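Rubrik: Automatisierung / Demontage / Fachbeitrag

3 Aufbau und Betrieb der Zelle

3.1 Arbeitsplatz und Aufspannung

Die Zelle am Standort Sosholm dient der Zerlegung von Desktop-Rechnern bis auf die Ebene der Steckmodule. Sie besteht aus einem Roboterarm mit Zweifingergreifer, einer Arbeitsfläche aus genutetem Aluminium und zwei Kamerasystemen, einem am Handgelenk und einem ortsfesten. Die Gehäuse werden liegend bearbeitet, mit der offenen Seite nach oben. Die Seitenwand nimmt das Bedienpersonal vor dem Einlegen ab. Abbildung 4 zeigt die Innenansicht aus der Handgelenkkamera und den Arbeitsbereich aus der ortsfesten Kamera.

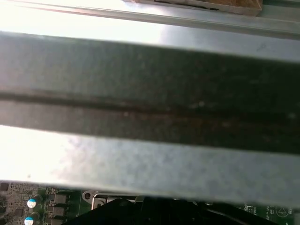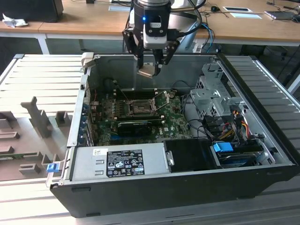

Abb. 4: Arbeit am geöffneten Rechnergehäuse. Erstes Bild: Nahaufnahme der Handgelenkkamera mit Blechteilen und Leiterplatte. Zweites Bild: Greifer über dem liegenden Tower.

Die Lage des Gehäuses wird nicht durch Spannelemente erzwungen. In einer früheren Fassung der Zelle waren seitliche Anschläge auf der Nutplatte verschraubt, die für jedes Gehäusemodell versetzt werden mussten. Der Umbau im November hat diese Anschläge durch eine kamerabasierte Lagebestimmung ersetzt. Das Gehäuse wird von Hand grob ausgerichtet, die Steuerung ermittelt danach die Lage anhand der Gehäusekanten und verschiebt das Werkstückkoordinatensystem entsprechend. Weicht die ermittelte Lage zu stark von der Vorgabe ab, bricht das Programm vor der ersten Annäherung ab und fordert ein neues Einlegen.

3.2 Kalibrierung der Handgelenkkamera

Die Kamera am Handgelenk ist mit einem Zwischenstück befestigt, das nach einer Zeichnung von Ieva Kütt bei Bodnár gefertigt wurde. Nach jedem Lösen dieses Zwischenstücks ist die Transformation zwischen Flansch und Kamera neu zu bestimmen. Dazu wird eine Kalibriertafel auf die Nutplatte gelegt und aus wechselnden Armstellungen aufgenommen. Die Auswertung läuft in der Software Morent, die auch die Bildaufnahme auslöst. Die Tafel darf während der Aufnahmefolge nicht berührt werden. Bei einem Teil der ersten Kalibrierungen war genau dies geschehen, die Ergebnisse wurden verworfen.

Die Bestimmung der inneren Kameraparameter erfolgt getrennt und seltener. Wir haben sie nur nach einem Wechsel des Objektivs wiederholt. Ein Versuch, beide Schritte in einer Aufnahmefolge zusammenzufassen, führte zu schlecht bestimmten Parametern, weil die Tafel bei den zulässigen Armstellungen stets in der Bildmitte lag.

3.3 Beleuchtung und Reflexionen

Die größten Schwierigkeiten bereiteten helle Blechflächen. Verzinktes Stahlblech wirft das Deckenlicht je nach Armstellung so stark zurück, dass einzelne Bildbereiche vollständig übersteuern und die Kantenerkennung dort keine Punkte mehr liefert. Matte, dunkle Oberflächen sind in dieser Hinsicht unkritisch, zeigen bei kurzer Belichtung aber zu wenig Kontrast. Eine feste Belichtungszeit, die beiden gerecht wird, haben wir nicht gefunden.

Die Zelle arbeitet deshalb mit zwei Aufnahmen je Stellung. Die kurze Belichtung wird für Blech und blanke Halter verwendet, die lange für Leiterplatten und schwarze Kunststoffteile. Die lange Belichtung beträgt 2000 µs. Die Zuordnung geschieht über eine Maske, die Fanni Veres für jede Gehäusefamilie einmal von Hand angelegt hat. Bleibt in beiden Aufnahmen ein Bereich ohne verwertbare Kante, wird die Kamera um die Hochachse gedreht und die Aufnahme wiederholt - höchstens zweimal, danach wird die Stellung als nicht lesbar protokolliert.

Ein Polarisationsfilter wurde erprobt und wieder ausgebaut. Er verringerte den Glanz auf lackierten Flächen, auf blankem Metall war die Wirkung gering.

3.4 Greifer und Fingerwechsel

Die Greiferfinger sind Verschleißteile. Scharfe Blechkanten beschädigen vor allem die Innenflächen, und abgetragenes Material lagert sich auf den Kontaktflächen ab. Die Finger werden zu Beginn jeder Schicht mit einem fusselfreien Tuch gereinigt und unter einer Lupe geprüft. Ein Wechsel ist fällig, wenn die Kontaktfläche sichtbar eingekerbt ist oder wenn die Schließposition im Leerhub vom Sollwert abweicht.

Im Berichtszeitraum wurden 3196 Greifvorgänge protokolliert. Davon entfielen 445 auf Wiederholungen nach einem ersten Fehlgriff. Die Wiederholungen häuften sich in den Tagen vor einem Fingerwechsel. Ob der Verschleiß selbst oder die gleichzeitig abnehmende Genauigkeit der Schließposition die Ursache war, lässt sich aus den Protokollen nicht trennen.

Beim Fingerwechsel ist die folgende Reihenfolge einzuhalten. Der Arm wird in die Wartungsstellung gefahren und der Antrieb abgeschaltet. Beide Finger werden stets paarweise ersetzt. Nach dem Anziehen der Schrauben wird der Leerhub neu eingelesen, anschließend folgt eine Probefahrt ohne Gehäuse. Eine neue Kamerakalibrierung ist nicht erforderlich, sofern das Zwischenstück nicht gelöst wurde.

3.5 Leitungsführung am Arm

Die Leitungen zu Greifer und Kamera verlaufen außen am Arm. In der ursprünglichen Verlegung lag die Zugentlastung zu nah am Handgelenk, und bei großen Drehwinkeln wurde der Kamerastecker belastet. Die Folge waren kurze Bildausfälle, die zunächst der Software zugeschrieben wurden. Kinga Bognár hat die Zugentlastung versetzt und den Drehbereich der letzten Achse in der Steuerung begrenzt. Seitdem traten keine Ausfälle dieser Art mehr auf. Die Begrenzung hat zur Folge, dass einzelne Greifstellungen an der hinteren Gehäusewand nur noch mit umgekehrter Fingerorientierung erreichbar sind.

3.6 Störungen und Wiederanlauf

Bei Überschreitung der zulässigen Kraft hält der Arm an und bleibt in Regelung. Das Bedienpersonal öffnet den Greifer über das Handbediengerät und fährt senkrecht nach oben frei. Seitliches Freifahren ist gesperrt, solange sich die Fingerspitzen unterhalb der Gehäuseoberkante befinden. Die Störung wird im Zellenprotokoll von Drorkex mit Armstellung, Kraftverlauf und letztem Kamerabild abgelegt. Für die Auswertung in Abschnitt 4 wurden die Einträge bis 31. Dez. 2025 berücksichtigt.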